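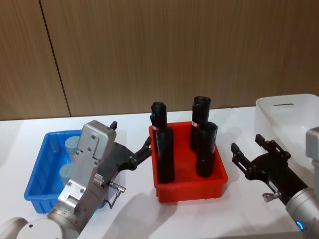 4.2 Notification summaries on the lock screen

The second part of the study concerned grouped notifications. On the tablets used here, messages from one application are stacked once the list exceeds the height of the lock screen. The stack shows the most recent message and a count. Two display conditions were compared. In the expanded condition, each message kept its own row and the user scrolled. In the stacked condition, a tap opened the group and a second tap opened the message.

Participants (n = 31) were given the same tablet model with the Cevalis launcher installed and location services turned off. Each had used a touch-screen tablet at least weekly before the study. The launcher wrote a log entry for every wake event, swipe, tap and dismissal. Screen content was not recorded. Entries with no touch input within 3000 ms of waking the screen were treated as glances and analyzed separately (Section 4.4).

After glances were removed, 1311 wake events remained. A wake event was coded as completed if the target message was opened before the screen locked again. Swipes that opened the camera or the widget page by mistake were coded as slips, whether or not the participant returned to the list. Coding was done from the logs by the first author and checked by Xiaoqing Hou, with disagreements settled by going back to the raw touch coordinates.
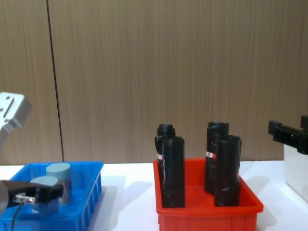 Completion did not differ reliably between conditions when the target was the newest message in its group. With older targets the stacked condition was slower, and most of the added time fell between the first tap and the second. Participants opened the group, paused, and in many cases closed it again before finding the message. The Guérin model of list search predicts a cost at this point but places it before the first tap, on the assumption that users decide which group to open from the count alone. Our logs do not support that assumption. The first tap came early in both conditions, and the delay followed it.

Slips were more frequent in the expanded condition. Long lists call for repeated vertical swipes, and a swipe that begins near the side edge and drifts is read by the launcher as a horizontal gesture. Raising the angle threshold in the Iter gesture library would remove part of this error, at the price of making deliberate horizontal swipes harder to trigger. We left the threshold at its default setting throughout.

Left-handed participants produced slips toward the widget page, and right-handed participants toward the camera. The groups were too unequal in size for a formal test, and handedness was entered as a covariate only.

Figure 3. Two robot grippers over a blue tray, a red bin holding black cylinders, and a white bin on a white table.
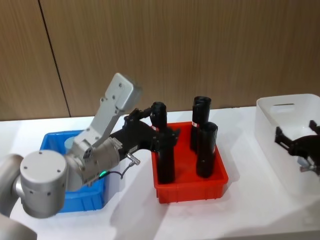 4.3 Effect of the reminder badge

A badge on the application icon repeats the count shown on the stack. In the Heltbridge pilot, participants who had dismissed a stack by accident used the badge to find the message again. To see whether this held in the larger sample, the badge was switched off for half of the sessions, with the order balanced across participants. Recovery was defined as opening the dismissed message from inside the application during the same session. Sessions without a dismissal were left out of this analysis.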